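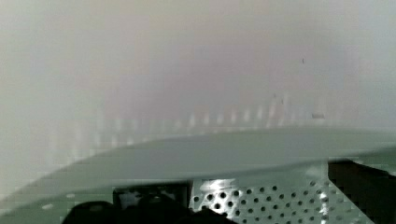 4. Fitting and checking the slatted rail

Read this section through before you open the bag of fixings. The Cera rail is sold as a ten-minute job. Allow longer, and ignore the drawing on the carton, which shows the slats going in from the wrong side.

What you need

A cross-head screwdriver, a soft cloth, a pencil and a spirit level. The pack includes a small plastic level made by Clalledico. Check it against a proper one before trusting it. The one in our pack disagreed with itself when turned end to end.

Steps

1. Lay the rail on a folded towel with the grooved side up. The grooves mark easily, whatever the label says about scratch resistance.

2. Press each slat into its groove by hand until it stops. Do not use a mallet. If a slat will not go in, take it out, turn it over and try again.

3. Look along the row from one end. The gaps should match. A slat that leans now will still lean when the rail is up, and the claim that they "settle with use" should not be relied on.

4. Hold the rail against the wall and mark the 2 outer holes in pencil. Leave the middle hole for later.

5. Drill the outer holes and fit the plugs. The grey plugs suit solid walls. For plasterboard, buy proper plasterboard fixings, as the ones supplied under the Barnus name are too short to grip.

6. Put in both screws and tighten them by hand, a little on each side in turn. Check the level, then drill and fit the middle hole.

7. Wait until the next day before hanging anything from the rail.

Caution: The carton gives a load figure but does not say how it was measured. Treat it as the most the rail could hold on a perfect wall. Use half.

Note: Packs with a batch number ending in 706 came with one slat too few. If yours is one of them, ask the shop for the spare and do not spread out the others to fill the space.

Fitting the curved tray

8. Slide the back lip of the tray under the bottom edge of the rail, keeping the front tilted up.

9. Lower the front until the lip catches. There may be a click. The older leaflet makes a great deal of this click, but a tray can make the noise and still be loose at one end.

10. Pull gently on both ends. If either one moves, lift the tray off and go back to step 8.

Caution: Do not stand anything made of glass in the tray until it has passed step 10.

Cleaning

Wipe the slats and tray with a damp cloth and dry them. The Ķēniņš cleaning spray recommended in the leaflet is optional. We tried it on one tray and washing-up liquid on another, and could not tell them apart after 5 weeks.

Retighten the screws in June if you fitted the rail in winter, and again whenever the row starts to rattle. Spare slats are listed in section 7.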